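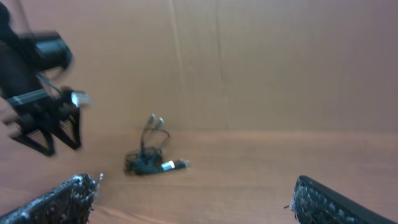
Black cable on the table with a gripper on either side of it, cardboard wall at the back.

Corkdale Robotics Club
Minutes of the regular meeting, Tuesday night group
Sep 15, 2020

I've got the minutes again, so you get my version of events. Started a bit after half past six, late finish, details below. Apologies came in from the two Year 9s with band practice and from our scorer.

Last minutes
Read out (fast) and accepted. One fix: I wrote that the July demo went for 19 minutes and it was meant to say 30. Sorry to everyone who stood there for the whole thing!

Money
We have $1,264 in the account after paying for the new grip pads and the power supply. The sausage sizzle money isn't in that yet. There was a long chat about whether we buy spare servos now or wait until after the Sestetti Cup, and we voted to buy two now and argue about the rest next month. I voted for waiting, for the record, but I was outnumbered and I've mostly got over it.

Cable task
This took up most of the night. For anyone who missed the last meeting, the Sestetti people have put a two-arm cable event in this year — the arms have to pick up a tangled cable, pull it out straight and lay it down along a line of tape. We've called our program Sivik and that name is staying, so please stop suggesting others in the group chat.

The Sivik team gave us their numbers. They've done 36 practice goes by remote control so far and 19 of those were good enough to keep. The main trouble is the arms getting in each other's road when they both come in low over the heap. The plug ends are a pain as well, because if you grab the cable right behind a plug it twists around and you lose it. Somebody asked if we could use a cable with no plugs on it and the answer is no, the rules say a cable with connectors at both ends, and ours is well and truly covered there.

We talked for ages about whether one arm should hold still while the other one moves, or both go at once. Both at once looks heaps better and would score better on time. The juniors reckon one at a time is safer and I have to say they made a good case. Agreed to try it both ways, same number of goes each, and look at the results properly before anyone gets attached to their own idea.

Also agreed:
Everyone starts from the same arm position, which will be written on the whiteboard.
Slow down on the way in. Some of us (me) have been swinging the arms about like a garden hose, and the wrist camera pictures come out as smear.
The cardboard stays up behind the table for every practice go. If it gets knocked, put it back where it was.
Log sheets get filled in on the night, in pen.

Lindsay visit
The Lindsay school team have asked to come over and have a go on our setup before the Cup. Everybody was keen. We'll offer them a Saturday morning and do a shared morning tea. One of the parents has offered scones, which I'm minuting so it's binding.

Other business
The back door is sticking again, so lift and push. The label maker is missing — please check your bags. We still need one more driver for the Cup, ideally someone with a wagon, as the arms and the tabletop won't both fit in a hatchback (we tried).

Closed at ten to nine. Next meeting is the usual time, and the Sivik team would like the table from six if someone can open up early.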